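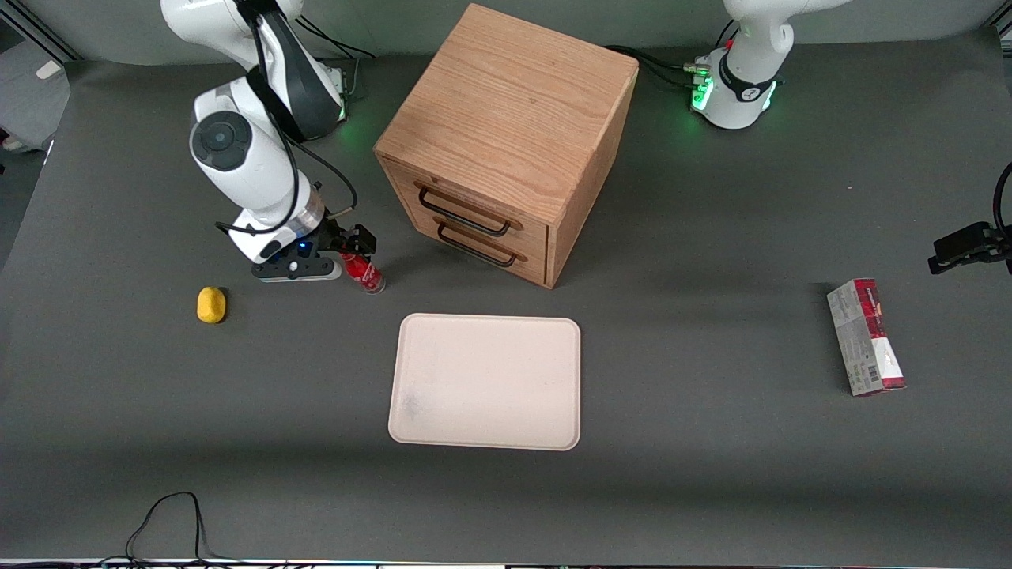 Red bottle, held just off the bench.

Clutch judder from cold, 2.0 diesel estate

trusham_tdi
Car has done 2989 miles since the clutch and flywheel were replaced. Judders in first and reverse from cold, clears once warm. Parts were Studeler, fitted by an independent. No fault codes. Is this bedding in or a fault?

Beneš
Bedding in should be finished by 700 miles. Check the gearbox mounts first. The lower one is a cheap part and rarely gets changed with the clutch.

gearlever2
Disagree. If it clears when warm it isn't a mount. Surface moisture on the friction plate gives exactly that symptom, and plenty of cars do it after a damp night. Does it do it after standing in a dry garage?

trusham_tdi
Kept outside. Haven't tried it under cover.

Beneš
A mount can also change with temperature. Rubber is stiffer cold.

gearlever2
Stiffer, yes, so you'd feel more vibration at idle as well. He hasn't mentioned any.

trusham_tdi
Idle is smooth. Garage quoted for a Flalanex kit instead, labour at my cost. Seems early.

oldsump
Don't pay for a second clutch yet. Ask whether they cleaned the flywheel face before fitting, and whether the input shaft seal was looked at. Oil contamination normally gets worse with heat, so I'd put that low on the list.

trusham_tdi
Will put it in a friend's garage for 2 nights and report back.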